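June, notebook 8, Stirus arm, dish sorting

Started late, coffee machine line was long. Picking up where I left off on the relabeling idea.

Quick recap for whoever reads this after me (hi!). The policy we call Ditau gets a head camera view plus joint angles and spits out short chunks of motion. It was trained on the teleop set, 326 demos, all of them put-the-cup-in-the-bowl stuff, and it does fine when the instruction matches something it has heard before. Ask it for a color and shape pairing it never saw in training and it tends to drift toward whatever cup it likes best. It really loves the yellow one. I've been grumbling about this for weeks.

So the idea, which I stole from the Hamada writeup and then simplified a lot: take the demos we already have, cut each one at the moment the gripper closes and again when it opens, and write fresh instructions for the pieces. One demo of "put the green cup in the blue bowl" turns into "reach for the green cup," "go to the cup next to the orange bowl," "carry it to the blue one," and so on. No new robot time at all, just typing, plus a small script that throws out pieces where the gripper signal is mushy. I like this a lot because robot time is the thing we never have enough of!

Training: restarted from the same checkpoint as the old run, same learning rate, batch size left alone. I let it go 1000 steps past the point where the old one flattened out, mostly so I'd stop second-guessing myself. The loss curve looks boring. Good.

Eval protocol (writing it down properly this time, I got burned in the last notebook):
- shuffle the dishes between every trial, don't just swap two and call it a day
- instruction comes from the held-out list, read it off the sheet, don't improvise
- success = released inside the right dish, arm back home within the time limit
- wrong cup is its own category, don't lump it in with dropped cup

17 trials each for old and new policy, alternating, so that whatever the lighting does over the afternoon hits both the same way. Old policy: 8 successes, and most of the misses were wrong cup, exactly the thing I was complaining about. New policy did clearly better on picking the right cup. Placing did not improve, and I think it may have gotten a touch worse. A few of the new failures are a pretty funny kind of correct: it goes to the right cup, grabs it, carries it over the right bowl and then hangs there, hovering, until the timer runs out. My guess is the cut pieces teach it that "carry" is a complete job. It finishes the job and waits for somebody to say the next thing. Need to check how many of the relabeled pieces end before the release. Should be an easy query.

Other thing I noticed: wording matters more than I'd like. "Next to" is fine, "beside" is shaky, "by" is hopeless. The Sonell text encoder is small and we froze it, so maybe no surprise there. I could either unfreeze the last layer or just write more varied instructions. Leaning toward the second, it's cheaper and I can do it on the bus.

Ran the same checkpoint with the camera image blanked out for a sanity check. It reached for the middle of the table every time, which tells me it has a location habit baked in from the demos. Worth remembering before I brag about anything. The shuffling helps hide this and I don't want it hidden, so next round gets a set of layouts with the target cup way off to the side.

Small plates are also a question mark. I've been calling everything flat a plate and everything deep a bowl, but from overhead it's hard to tell and I bet the labels in the old set aren't consistent either. Spot check on the to-do list.

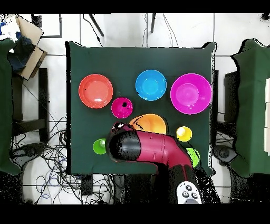 Does relabeling the pieces replace collecting more demos?

Only for the language side. It gives the policy new ways to hear about motions it already has, but the placing problem needs motions that aren't in the set, so some new demos are still coming.

To do next:
- query the cut pieces for missing releases, re-cut with a bit of the release kept on
- second pass on instructions, more synonyms, and fix the plate/bowl mess
- off-to-the-side layouts, both policies
- rerun the blank camera test on the re-cut version
- back up the eval sheets, they're only on my laptop right now (yikes)

Stopped at 6:40 pm. New training run is queued for tonight with the re-cut turned off so I have a second seed to compare against.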